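Small Kitchen Workshop, Session 4: Eggs, Cartons and What to Do With the Empties
Mundska course handout

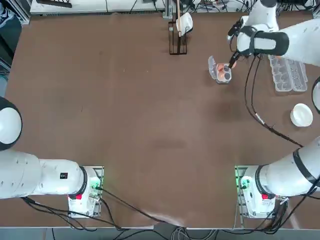
Open egg carton on the brown table, with two empty trays and a white bowl to the right.

Okay, eggs! I promised last time we'd get to them, and I've cut the dish-drying part down to one paragraph so we'd have room (sorry to the dish people).

Clear plastic cartons are what most of us bring home, and I like them because you can check the cups without opening anything. Check anyway. Flip the lid all the way back, let it rest flat, and take eggs from one end so the weight doesn't end up all on one side when you pick the carton up again. Keep a bowl within reach before you start, a round one with a bit of depth, and crack into that first and the mixing bowl second. I skipped this once with a batter for 40 people at the Pruvenska lunch and I still think about it.

Empties: two trays side by side take up a silly amount of table, so nest them as soon as you've used the last egg. Wash them if anything leaked. I save mine for buttons and seed starting, up to 14 at a time, and then the shelf is full and they go out.

Dishes, quickly. Cups go in the rack at a tilt, never straight upside down on a flat board, or you get that little ring of water. Wooden racks want to dry out too, so empty yours every evening and stand it somewhere airy.

For next time: bring one carton, any size, and a bowl you don't mind chipping. Read page 29 in the packet, the part on storing eggs pointy end down. The Stetov group meets in the other kitchen until June, so please don't borrow their bowls again!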